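Le Goff Slatted Garden Bench: A Long-Winded Review After a Year Outdoors

Reviewed by Trefor Hughes
8 August 2022

I have been putting this one off, mostly so I could get through a full winter with the thing before opening my mouth. Several of you wrote in after my piece on folding chairs asking what I thought of the Le Goff bench, the four-foot one with the slats, and I kept saying "soon, soon." Well, soon has arrived, and I've got a cup of coffee and a whole morning, so settle in.

A little background first. We have a narrow strip of garden on the north side of the house, between the kitchen door and the fence, and for years the only place to sit out there was an upturned bucket. My wife wanted a proper bench. I wanted a proper bench that I wouldn't have to carry in and out of the garage every time the weather turned, as I am not getting any younger and neither is my back. We looked at three or four, including the Cernoscombe (more on that in a bit), and went home with the Le Goff.

Assembly

It comes flat in one long box, and I'd ask a friend over for this part. I asked Jitendra Srivastava from across the street, who is a good deal more patient with instructions than I am. The legs and arms go together first, then the back rail, then the slats one at a time. Every slat gets a bolt at each end and each bolt gets a washer and a cap nut. It isn't hard work, just slow, and we had time to get through most of a ball game on the radio.

Two complaints. The hex key in the box is soft, and ours had rounded off before we reached the seat. Use your own! And the drawing for step four shows the back rail upside down, so if your holes don't line up, flip it over before you start saying things the neighbors can hear. Leave every bolt a half turn loose until the bench is standing on level ground, then go around and snug them all down. The booklet mentions this on the last page, when you've already done it the other way.

Sitting on it

This is where the bench earns its keep. The seat slopes back a touch and the slats are rounded on the front edge, so you don't get that sharp line across the back of your knees. I can read out there for a good hour without fidgeting. My brother-in-law Hicham Berrada, who is well over six feet, found the back too low for him and said so more than once over lunch, so taller folks should try one in a store first. For two people it's friendly. For three you had better be related.

The arms are flat and wide enough for a mug, which I was happy about until I learned how easily an elbow sends the mug into the flower bed.

A year of weather

We paid for the painted slats, and I'm glad we did. The finish came through the winter with only one bad spot, at the left end of the front slat, where water sits after a rain. I sanded that back in June, gave it two thin coats of outdoor enamel, and it has held up fine. The frame is powder coated and has a couple of nicks from the wheelbarrow (my fault entirely). I touched those up with the little bottle that comes in the parts bag. Don't throw that bottle away with the packaging, which I very nearly did.

I did have to tighten the bolts again in the spring. Wood moves with the seasons and a slatted seat will start to creak if you let it go. Ten minutes with a socket wrench and it was quiet again.

If your bench is going on soil or grass, put pavers under the feet. Ours began to sink on one side during the wet weeks, and a bench that leans makes for very odd conversations. There are holes in the feet for anchoring, too, although the anchors aren't included.

How it compares

The Cernoscombe is prettier, I'll admit that freely. It has a curved back and a nicer box. But the seat felt short to both of us in the showroom, and the slats are thinner and had some bounce in the middle. My old friend Raphaël Deschamps has had one on his porch for three summers and loves it, though his is under a roof and never sees a drop of rain. If yours would be too, by all means go and look at it.

Customer service

I called about that back rail drawing and got a nice man named Raed Nasrallah, who knew about the mistake and mailed me a corrected sheet along with a spare bag of cap nuts I hadn't asked for. That sort of thing counts for a lot with me.

Would I buy it again?

Yes, and I may, for the front of the house this time. I'd like a sturdier hex key, a slightly taller back, and a drain groove at the ends of those front slats. Otherwise I've grown very fond of it. I drank my coffee there this morning in my slippers and stayed until the phone rang.

Good: comfortable seat, solid frame, helpful people on the phone
Less good: soft hex key, muddled step four, low back for tall sitters
Best for: small gardens, porches, two people who like each other

Next time, a look at the Vusudcombe hose reel, which I have already tripped over.

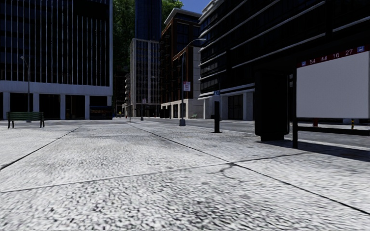 Green slats and dark legs, a classic look for a bench out on the paving.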